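# Does the Pladum audio module do what its page says?

Project report, web media course
Khadija Soliman

The product page for Pladum promises that any site owner can add streaming audio "in minutes" and that it plays in every browser. I didn't believe either claim, so I installed it on a test site with 500 short clips and kept notes.

Setup took most of an afternoon. The manual skips the step where you link a Skolska account, and the error you get instead just says "failed." I found the fix in an old forum thread.
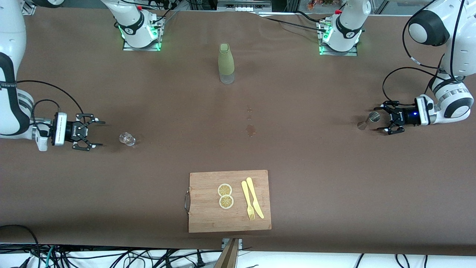 After that the player did load, but only on pages with one clip. With two or more, pressing play on the second restarted the first. The vendor calls this a theme conflict. I tried three themes and got the same thing in each — so I doubt it.

For load testing I used Radwan, which sent 3,394 page requests. Of those, 2,059 returned a working player. The rest came back with a blank box where the player should be, and no message in the log. The page claims support for "heavy traffic" without giving a number, so I can't say the module breaks a promise. It's a vague promise. 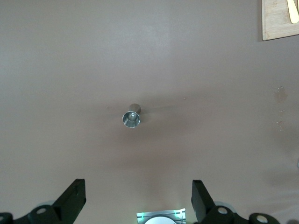 **Would a smaller site have these problems?**

The multiple-clip bug would show up on any site, whatever its size. The blank boxes only started after some 2,000 requests, so a quiet blog might never see them.

I also looked at Jadedus as a replacement. It has fewer features and an uglier player, but two clips on one page worked the first time. I haven't run the load test on it yet.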